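Daunen- und Steppjacken zu Hause waschen und über den Sommer bringen

Im Mai räume ich die Wintersachen weg. Bei uns sind das drei Steppjacken, zwei Westen, ein Daunenmantel und ein Stapel Wollpullover. Früher kam das alles ungewaschen in den Schrank, und im Herbst hatten wir dann graue Kragen, die nicht mehr sauber wurden. Inzwischen wasche ich fast alles vorher selbst. In die Reinigung gebe ich nur noch den Mantel.

Vor dem Waschen

Zuerst das Pflegeetikett lesen. Es sitzt meistens innen an der linken Seitennaht, bei Jacken mit Innentasche manchmal auch in der Tasche. Ist der Waschbottich durchgestrichen, gehört das Teil in die Reinigung. Ein Strich unter dem Bottich bedeutet Schonwaschgang, zwei Striche besonders schonend.

Dann alle Taschen leeren, auch die kleinen am Ärmel. Ein Papiertaschentuch reicht aus, um eine ganze Trommel voll Flusen zu machen. Kunstpelz an der Kapuze abknöpfen und getrennt von Hand ausbürsten. Reißverschlüsse schließen, Klettverschlüsse ebenfalls, Druckknöpfe offen lassen.

Nähte kontrollieren. Wo schon einzelne Federn herauskommen, nicht daran ziehen. Besser von der Innenseite fassen und die Feder zurückholen, danach die Stelle zwischen den Fingern reiben. Kleine Löcher vor der Wäsche mit einem Flicken schließen, sonst wird in der Maschine ein großes daraus. Ich nehme selbstklebende Flicken aus Nylon, schneide die Ecken rund und drücke sie mit dem Löffelrücken fest. Einen Tag liegen lassen, dann erst waschen.

Kragen und Ärmelbündchen vorbehandeln

An Kragen und Bündchen sitzt Hautfett, dazu oft Make-up oder Sonnencreme. Dafür genügt Gallseife. Die Stelle mit lauwarmem Wasser anfeuchten, einreiben, mit einer weichen Nagelbürste in Richtung der Naht arbeiten und zwanzig Minuten einwirken lassen. Bei dunklen Farben vorher innen am Saum probieren, ob etwas ausfärbt.

Gegen Wachs oder Baumharz hilft das nicht. Harz lege ich ins Gefrierfach (die Jacke in einer Tüte) und breche es nach zwei Stunden ab. Der Rest geht mit etwas Speiseöl weg und das Öl dann mit Spülmittel.

In der Maschine

Immer nur eine dicke Jacke auf einmal, höchstens zwei dünne Westen zusammen. In einer kleinen Trommel wird die Füllung sonst gedrückt und nicht richtig ausgespült.

Programm Feinwäsche oder Daunen, 30 Grad. Flüssiges Feinwaschmittel oder Daunenwaschmittel, davon wenig. Pulver hinterlässt auf dunklem Nylon gern helle Streifen. Keinen Weichspüler. Er verklebt die Daunen, und bei Kunstfaser leidet die Imprägnierung.

Schleudern mit 600 bis 800 Umdrehungen. Danach ein zweites Mal spülen. Wenn beim Ausdrücken noch Schaum kommt, auch ein drittes Mal. Eine nasse Daunenjacke ist schwer und sieht aus wie ein toter Fisch, das ist normal. Zum Herausnehmen mit beiden Händen darunter greifen und nicht am Ärmel ziehen, sonst reißen innen die Stege zwischen den Kammern.

Trocknen

Kunstfaser kann auf dem Ständer trocknen, flach und nicht in der prallen Sonne. Nach ein paar Stunden wenden. Auf den Bügel kommt sie erst, wenn nichts mehr tropft.

Daunen brauchen den Trockner. Niedrige Temperatur, dazu drei saubere Tennisbälle. Die schlagen die Klumpen auseinander. Das Ganze dauert bei einer normalen Winterjacke gut drei Stunden. Nach jeder Stunde herausnehmen, kräftig schütteln und die Kammern einzeln durchkneten. Wer noch harte Stellen fühlt, hat noch feuchte Daunen darin. Mein Nachbar Detlef Kohlhase hat seine Jacke einmal klamm in die Truhe gelegt und im Oktober weggeworfen. Der Geruch ging nicht mehr heraus.

Neue Tennisbälle färben übrigens manchmal ab. Ich stecke sie in helle Socken und knote die Socken zu. Die Trocknerbälle von Vendon gehen auch, sind aber lauter.

Auslegen und durchsehen

Wenn das Teil trocken ist, lege ich es noch über Nacht auf das Gästebett. Ein Tisch geht genauso, er muss nur groß genug sein, damit nichts über die Kante hängt. Am Morgen streiche ich jede Kammer mit der flachen Hand von oben nach unten glatt. Dabei merkt man, wo die Füllung verrutscht ist. Bei senkrecht gesteppten Sachen sammelt sie sich unten über dem Bund, dort staucht sich der Stoff ohnehin. Jacke am Saum fassen, umdrehen, ausschütteln, wieder hinlegen.

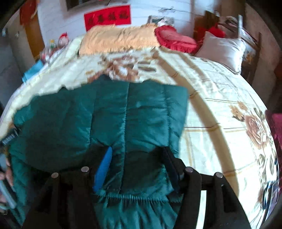
Gummizug am Saum

Der elastische Bund leiert vor allem durch Hitze und durch langes Hängen aus. Also nicht bügeln und nicht mit Klammern am Saum aufhängen. Ist er schon weit, lässt sich bei vielen Jacken das Gummi tauschen. Innen an der Seitennaht vier Zentimeter auftrennen, das alte Band durchschneiden, das neue mit einer Sicherheitsnadel am Ende des alten befestigen und beides zusammen durchziehen. Das neue Band schneide ich zehn Zentimeter kürzer als den Hüftumfang. Bei meiner letzten Jacke waren es 85 Zentimeter. Enden drei Zentimeter übereinanderlegen und im Zickzack vernähen, Naht von Hand schließen.

Das geht nur bei einem Tunnel. Ist das Gummi in mehreren Reihen mit dem Stoff vernäht, lohnt sich die Arbeit nicht, dann lieber zur Änderungsschneiderei. In Prakbridge habe ich dafür zuletzt 45 Euro bezahlt, mit neuem Reißverschluss.

Reißverschlüsse

Schwergängige Reißverschlüsse erst mit einer alten Zahnbürste säubern, dann mit Kerzenwachs oder einem weichen Bleistift an den Zähnen entlangfahren und ein paarmal auf und zu ziehen. Am hellen Stoff kein Bleistift, das gibt graue Striche. Öffnet sich der Verschluss hinter dem Schieber wieder, ist der Schieber aufgebogen. Mit einer kleinen Flachzange links und rechts ganz leicht zusammendrücken, erst die eine Seite, dann die andere. Zu viel, und er klemmt für immer.

Imprägnieren

Nur bei Jacken, die Regen abbekommen. Spray auf die saubere Jacke, im Freien, aus zwanzig Zentimetern Abstand. Schultern und Kapuze zweimal. Trocknen lassen nach Anleitung auf der Dose, manche Mittel brauchen Wärme. Einwaschmittel nehme ich für gefütterte Sachen nicht mehr, das Futter wird davon auch wasserabweisend und fühlt sich klebrig an.

Weglegen

Daunen und Kunstfaser dürfen nicht monatelang gepresst liegen. Vakuumbeutel sparen Platz, aber die Füllung erholt sich danach schlecht. Für einen Umzug oder eine Reise ist das in Ordnung, für einen ganzen Sommer nicht.

Gut sind Kleidersäcke aus Baumwolle oder ein alter Kissenbezug, locker gefüllt und mit Schleife zugebunden. Ich benutze die Stoffboxen von Bendus, Größe 45 Liter, da passt eine dicke Jacke oder zwei Westen hinein. Auf jede Box kommt ein Zettel mit Inhalt und Größe. Die Kinder wachsen, und im Herbst will ich nicht alles auspacken — das habe ich oft genug gemacht.

Der Platz soll trocken und dunkel sein. Dachböden werden im Juli zu heiß, viele Keller sind zu feucht. Oben im Kleiderschrank ist es am besten. Gegen Motten helfen Zedernholz und Lavendel nur ein wenig, und beides muss jedes Jahr aufgefrischt werden. Zedernholz mit feinem Schleifpapier anrauen, dann riecht es wieder. Wolle separat einpacken, fest verschlossen. An Nylon gehen Motten nicht, an verschmutztes Wollfutter aber schon.

Im Herbst

Eine Woche vor dem ersten Tragen herausnehmen, auf einen breiten Bügel hängen und lüften. Flach gewordene Jacken für zehn Minuten mit den Bällen in den Trockner, ohne Hitze. Falten im Nylon gehen im Badezimmer nach dem Duschen von selbst heraus. Das Bügeleisen bleibt im Schrank.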